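Progress report to the Tirkeleo Fund
Household battery and small electricals collection, Cordero neighborhood
Prepared by Yolanda Yazzie, 4th November

Dear friends at Tirkeleo,

I promised you something in writing before the clocks had us all eating supper in the dark, and I'm a day or two past that promise, so please forgive me. It has been a full autumn here. The collection points have been open since June and there is a good deal to tell you, most of it cheerful, and one or two things that have been slower than I would have liked.

First, the points themselves. Your grant let us put collection tubs in 6 places in Cordero: the library, both laundromats, the hardware store, the senior center and the lobby of the Bimier Street apartments. The library fills up fastest, as we guessed it would. The apartments were very quiet all summer, and then the manager moved the tub from beside the mailboxes to beside the elevator, and now it needs emptying every week. I wish I could claim that idea as ours! The smaller of the two laundromats has been a disappointment. People drop gum and dryer sheets in the tub, and I think we should give it until the new year and then offer the spot to the bakery, who have asked twice.

As of the last weigh-in we have taken 1,580 pounds of used batteries out of kitchen drawers and garages. The goal in our application was 2,000 pounds by the end of the grant year, so we are comfortably on track, and that's before the January rush, when the Christmas toys start running down. The small electricals (toothbrushes, old phones, a truly remarkable number of remote controls) are weighed separately and I will send those figures when Sisach has them ready. Sisach is the hauler we settled on in June, and they have been prompt and kind, although their paperwork takes some patience.

Now to spending. We are under budget on printing, over on gloves and tape, and even on everything else. The tape surprised me. We cover the ends of the lithium and 9-volt batteries before they are packed, and good clear tape costs more than I had put down. I would like to move a little of the printing money across to cover it, if you have no objection, and there is a short form for that in the envelope with the receipts.

The school visits have been the happiest part of the work. We have been to 3 classrooms so far and each one sent us home with a shoebox full of batteries and a stack of drawings. One second grader wanted to know where batteries go when they die, and her teacher and I looked at each other for quite a while before either of us tried to answer. 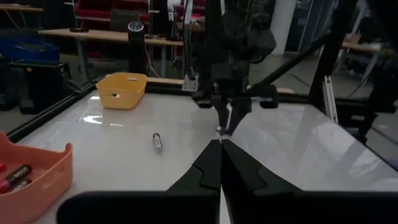
Sorting is where most of our hours go, and I know several of you have been curious about how we do it. Everything comes through our back room, where the batteries are looked at one by one, and anything leaking or swollen goes straight into sand. We had been sorting on an old folding table with a soft, grainy top that held on to every bit of grit and residue. The glossy white one is so much kinder to work on, and a single silver battery lying by itself on it is easy to spot. The plastic baskets have been a good purchase too. Having one in orange and one in yellow means I can say "put it in the orange" to a brand new helper without a long speech, and the handles save a lot of fumbling when you are wearing gloves.

What we still lack is shelving. Full drums are waiting on the floor for the Sisach truck, and the walkway gets narrow toward the end of the month. The landlord has agreed to let us bolt brackets into the back wall, and I am collecting prices now – the first quote was a shock, so I'm asking for others.

Between now and the spring report we plan to finish the remaining classroom visits, decide about the laundromat, and print the refrigerator magnet in Spanish as well as English. Please do come by and see us whenever you are in Cordero. Mornings are best, and there's usually coffee.

With warm thanks,
Yolanda Yazzie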